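Workshop notebook, Fuvport, June
The big table: cleaning before re-oiling or re-lacquering (undecided)

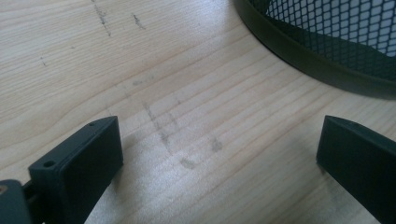
Vinzenz Trummer reckons we should leave the marks alone, that a work table with no marks on it is a table people are afraid to use, and that if I start on it with anything abrasive I'll be doing the whole top by the end of the month. He may be right about the second part. I still want to try, because the grain on this thing is lovely and I'd stopped noticing it under all that grey!

Started 9.40. Looked along the top with the blinds half down, then up again. With the blinds up the shine hides a lot, so for finding marks half down is much better. The lines of the grain run on the diagonal and bend in places, really handsome where they curve, and the grey sits across them. I'd call most of it pencil or graphite. It breaks up into dots and dashes, like something dragged and skipping. The worst bit for me is the middle, where the streak and the smudges are close together.

Order of attack, gentlest first:

Dry microfibre, no pressure. Took off dust and nothing else.

White vinyl eraser, the soft sort, short strokes along the grain. Very pleased with this. Tried it on one of the smaller smudges and it went pale in under a minute, then mostly away. Crumbs everywhere, brush them off before they get trodden in. It did leave the patch a touch shinier than its neighbours when I got my eye right down to it, so go easy.

Damp cloth with one drop of washing-up liquid, wrung nearly dry, then a dry one straight after. Good on the dirt, no use on pencil, and if you do it before the eraser you just push the grey about. So: eraser first, always.

Did not try the melamine sponge. It's a very fine abrasive and on lacquer it will dull the surface. There's half a packet under the sink and it can stay there.

11.15, tea. Vinzenz came past again and ran his hand over the patch I'd done and said "hm", and I'm writing that down as progress.

On the finish. I'm fairly sure it's lacquer, from the sheen and from how a drop of water stood up in a bead and stayed there for the whole of the tea break. If so, oil is pointless, it would only sit on top and go sticky. The other option is a light all-over rub with 300 grit and a fresh coat, and I do like the idea, but that's the table out of use for days and the Troten job needs it flat and clear. Ask Tang what they put on theirs, it's had the same abuse and still looks great.

Left to do:
long streak near the far side, same eraser, fresh edge
the tiny dark speck on the left, could be a dent with dirt in it, try a cocktail stick before anything wet
put a cutting mat or some brown paper down for marking out, pencils live on the mat
more erasers, put them on the Fakik order

Stopped at 12.30 with a sore wrist. Will do the far side tomorrow morning while the light's low.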